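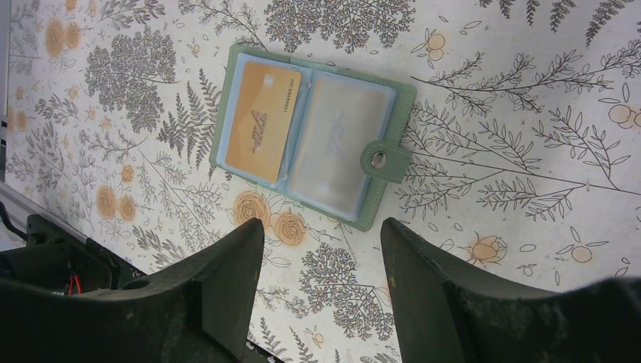

The plastic in my Giltdale card holder is the trouble, so I'm opening a ticket as your help page told me to. I bought the holder in July and only started using it properly a fortnight back, when my old purse gave up at the seams. I like nearly everything about it. The sage green is lovely, the stitching round the border is neat, and the strap has a nice bright snap. But the sleeves have a bluish look to them and they throw the light back so badly that the pale card on the right just vanishes, apart from a bit of curly logo in the middle. The orange-gold card on the left is fine, I can make out the angular logo on that one with no bother. It's the pale one I need to show at the desk at the swimming pool, and I keep having to pull it out, and then it doesn't want to come out either. It grabs! I end up pinching it with my nails while the people behind me shuffle about.

Ticket opened by: Leonie Zürcher
Product: Giltdale card holder, green, bought through Wesia
Order ref ends: 39
Opened: 16/11/2021
Problem: sleeves shiny and bluish, cards stick

What I'd like to know is whether the sleeves are meant to look like this or whether I've got a duff one. I don't especially want a refund. I'd be happy with new sleeves if they come out, but I can't see how they would, they seem to be fixed in under the lining, and I'm not going to start tugging at it before somebody tells me it's all right.

Reply from Wesia support
Hello Leonie, thanks for getting in touch. The sleeves are clear and can't be replaced separately. Could you please try the following and write your results on this ticket: wipe both sleeves with a soft dry cloth, wipe again with a damp one, leave the holder lying open overnight with no cards in it, then put the cards back. Please also let us know whether you have used any leather cream or spray on it.

My update, first go
Right, did the dry cloth. No difference that I could see, apart from getting rid of my own thumbprints. Then the damp cloth, wrung out well. I went right up to the edges with a cotton bud, as there's a tiny ridge there that collects fluff. The plastic looked beautiful while it was wet and went straight back to how it was once it had dried. No cream, no spray. I do own a bottle of Dreltow polish but that's for shoes and it hasn't been anywhere near this.

I didn't have anywhere to leave it open overnight at first. My table gets used for everything, and the holder kept getting shut and put to one side with whatever else was about. So I tried the windowsill, and in the morning it had closed itself (the spine is still quite stiff) with condensation on the outside of the cover. I don't count that as a proper test.

My update, second go
Did the overnight thing again, on the bookcase this time, propped open under a paperback. The cards went back in a little more easily in the morning but by teatime they were grabbing again. I'd been carrying it in my coat pocket, where it gets warm, so maybe that's part of it?

I also tried swapping the cards over, to see whether it was the card or the sleeve. The pale one was just as hard to read on the left, and the orange-gold one was still perfectly readable on the right, even with the shine. So I think I've been unfair to the right-hand sleeve. They're both as bad as each other and it's just that dark printing on a strong colour gets through and faint printing on a pale card doesn't. I put them back the way they were afterwards, out of habit.

Then I moved the lamp. I know this sounds like fussing, but somebody was bound to ask if it was only my lighting. With the lamp off and plain daylight from the side it was better, though still bluish. Under the kitchen light it was worse than anywhere. The pool has those long tube lights and it's hopeless there.

Reply from Wesia support
Thank you for being so thorough. Would you be able to compare it with any other clear plastic you have at home, in the same light? We'd like to know whether the tint is in the plastic itself.

My update, third go
Yes, could do that. I've got a pack of Farías photo pockets, the sort you clip into a ring binder, so I laid one flat next to the holder and slid the pale card into it. Clear as anything. I could read the name, the little wavy line under it, the lot. Put the card back in the holder and it disappeared again. So the tint is in the sleeve or on it, and it isn't my eyes.

I cleared enough of a patch on the tablecloth to do it properly, too. It's a busy old print, ferns and leafy bits with orangey flowers, and handy for this sort of job, as it happens: if you lay plastic over the thin grey lines you can tell straight away how much it's fogging them.

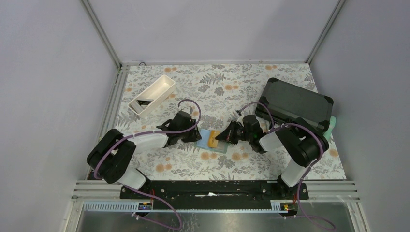
With the photo pocket the leaf lines stayed sharp. I couldn't get the cloth behind the holder's sleeve, obviously, so I cut a strip of paper, drew a few thin pencil lines on it and slipped that in instead. The lines went soft and a bit blue. While I was fishing the strip out again, the corner of it caught on something inside the sleeve's opening, and a bit of plastic lifted up. My heart sank, I thought I'd torn it. But it was a very thin layer, much thinner than the sleeve, and it was coming away cleanly.

I stopped there and rang your number — I was on hold for 14 minutes, if you're keeping a tally — and the chap asked me to carry on with a fingernail, slowly, from the opening corner. So I did. It peeled off in one piece, with that awful squeak, and it was blue! Properly blue once it was bunched up in my hand. A protective film, still on there from new. The other sleeve had the same, and that one tore halfway so I had to pick the rest off with tweezers (blunt ones).

Reply from Wesia support
That's very helpful. The film should be removed before the holder is packed. We'll pass this on. Are both cards now sliding freely?

My update, last one I hope
Almost too freely. The pale card reads perfectly, the lady at the pool waved me through without my taking it out. The orange-gold one slips down a little if I hold the thing open and tip it, but with the strap snapped shut nothing has fallen out in seven days of being in my coat, so I'm not worried. There's a faint line of stickiness left along the top of one sleeve where the film tore. I've had a go at it with warm water and it's mostly gone. If you know of something safe for the last bit, please say, I don't want to put anything strong near the stitching.

Could you also put a line about the film on the little leaflet? Mine only talks about not leaving the holder in the sun and keeping it away from denim. I'd have saved myself 2 evenings and a lot of cotton buds.

Reply from Wesia support
Please try a small piece of ordinary sticky tape, pressed on and lifted off again, for the residue. We've asked for the leaflet to be looked at. I'll mark this as solved but it will reopen if you reply.

Tape worked, thank you! You can close it.

Status: solved

Reading time: 7 minutes
Contact Wesia support | © Wesia | Back to top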